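Hamstring Flexibility in Club Rowers
Octavio Rengifo and Fidelina Ccori
21/11/2022

We asked 18 rowers at the Lollau club to stretch before practice for 5 weeks. Two quit, citing boredom.
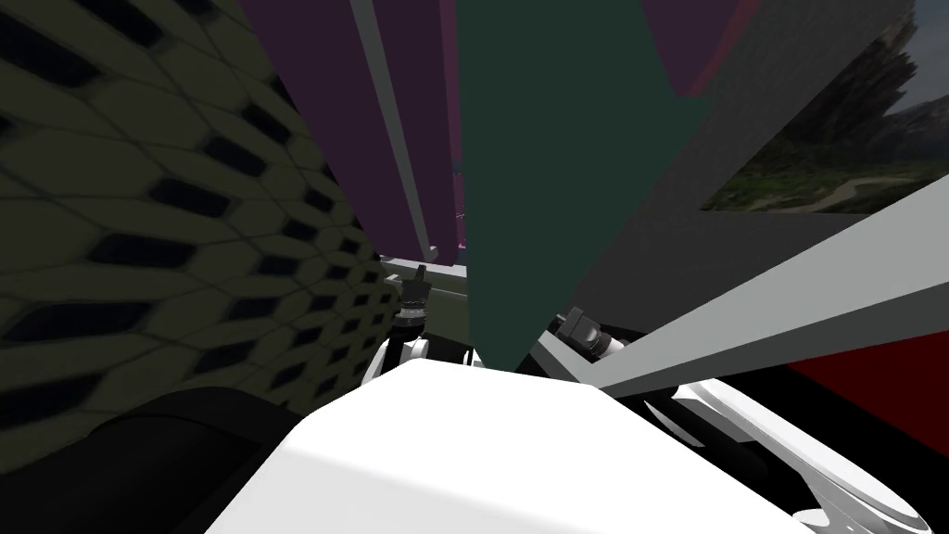 Fig. 1. Simulated view: robot arms beside a honeycomb-patterned wall.

Sit-and-reach scores rose by up to 2 inches – mostly among people who had never stretched before. Times over 1,000 meters stayed put, and so did our coach's opinion of stretching.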